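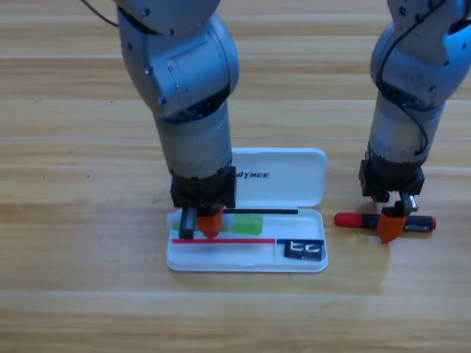 How often should you sort out a pencil case?

Once a month suits most people, and at the start of each school term if the case belongs to a child. A quick tidy takes less time than boiling a kettle. A proper empty-and-wipe needs perhaps 12 minutes, and it's lovely to do with the radio on!

I'm very fond of hard plastic cases with a hinged lid. A soft zip-up pouch swallows things (my old one held a bus ticket from years back), but a rigid tray lets you see everything the moment you open it. The catch is that a shallow tray fills up fast, so you do have to be a bit choosy.

What you need

A clear bit of table
A damp cloth and a dry one
A cotton bud for the corners
A drop of washing-up liquid
A scrap of paper for testing pens

Step 1. Take everything out

All of it, even the bits you know you're keeping. Open the lid right back so the case sits steady, lift out the pencils first, then the rubber, then whatever is lurking underneath. Tip the shavings into the bin and give the base a tap.

I put things straight down on the table next to the case. On a pale wooden top like mine, pop some paper under anything inky. I learnt that in April with a leaky blue gel pen and I can still find the spot.
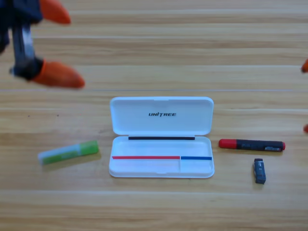 Step 2. Wipe the tray and lid

White plastic shows every pencil smudge, which sounds like a nuisance but makes it so satisfying to clean. Do the flat parts with the damp cloth and a tiny bit of washing-up liquid, then run the cotton bud along the hinge and round the corners. Go gently over any printed lettering. Dry it well and leave it open while you get on with the next step.

Step 3. Test and choose

Scribble with every pen. Dead ones go, and so do pencils too short to hold comfortably. Rubbers are worth a closer look: rub a grubby one on clean paper until the dark layer comes off and it'll be good as new. The see-through coloured sort can stick to plastic if left in a warm place, so wrap a little paper sleeve round yours.

Step 4. Put things back, longest first

Lay long things flat along the back wall, next to the hinge. Small blocky things like rubbers and sharpeners go in front. Then try the lid. If you have to press, take something out, because forcing it is how hinges get broken.

Spares can live in a jam jar on the shelf. Mine has got roughly 16 pencils in it, and I raid it happily whenever one in the case wears down.

Recent posts

Covering exercise books without bubbles
The Jurarley drawer method, tried at home
Sharpening coloured pencils so the leads don't snap
A Sitompul desk tidy from cereal boxes
What to do with 200 loose paper clips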